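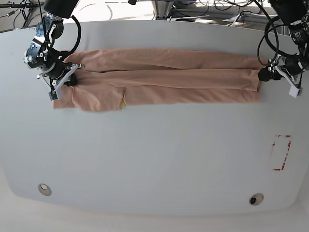 16th February

Finished it! Nearly one in the morning, tea stone cold, and I don't care a bit. I have wanted to read The Purkau Ferry ever since I spotted it on the back page of another Stekero paperback (they do those lovely lists of other crime titles, which have cost me a fortune over the years), and it was every bit as good as I'd hoped.

So, for my own records, before it all runs together. Inspector Solís is sent upriver to Purkau to look into a drowned ferryman, and the whole town says he slipped. He had 13 keys on a ring and only twelve of them fit anything. I was so pleased with myself for spotting the thirteenth early on — I had it down as the key to the chapel — and I was completely wrong. It belongs to the clock case in the hotel, which we walk past in chapter two while Solís is complaining about his soup. I went back and checked and there it is, one line, plain as you like.

Page 244 is where I gasped out loud. The sister comes down the stairs in the dead man's boots and not a word is said about it for three more pages. Wonderful! I had to get up and walk round the kitchen.

I do think the middle sags a bit, with all that business about the timber contract, and I never did work out who sent the second letter. I may have missed it. I was reading on the bus that day and kept looking up for my stop. But the river is so good, all fog and ropes and people shouting across the water, and Solís is just my sort of detective, grumpy and hungry and kind to dogs.

There are 16 in the series and I have read four, all in the wrong order. The next one I want is The Fustard Inheritance, where apparently the hotel turns up again. The library has it but it's out, so I've put my name down. If it isn't back by July I shall give in and buy it, and take it on holiday, and be no company for anyone.

Must look up the first chapter again tomorrow, the bit with the lantern. I'm sure it was on the wrong side of the boat.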